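**Team Grasell, project report, February**

Our part of the Standon robotics course was PC teardown, which sounds easy until you watch an arm miss a latch 12 times in a row. The goal was simple to write on the proposal: get the robot to work inside an old desktop tower without wrecking it. I did most of the grasp code and Bartosz Kalinowski drew the fixture plate (then redrew it, then redrew it again!).

We lay the case flat with the side panel off, so the arm can come in from above.
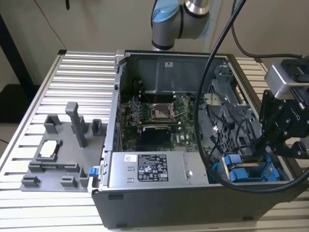 Clementina Correia thought we should have started with the memory slots and left the drive cage for last, and she told us so every Friday. She may be right, but I liked the cage. It has those bright blue handles, and blue against gray metal is a gift when your vision code is as shaky as mine.

We logged 108 practice runs in all. The cables were the worst part – they never sit the same way twice, and my planner treats everything like it's solid. I ended up slowing the last bit of the approach way down, and we had far fewer bumps after that.

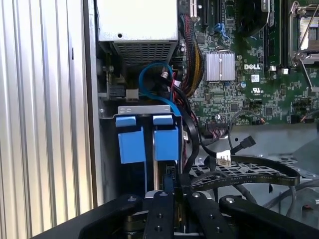
Can the same code handle a different case? Only after you re-teach the latch positions, and that took us 27 minutes the one time we tried it.

Next up is the screws. Bartosz already has a driver bit mount half drawn.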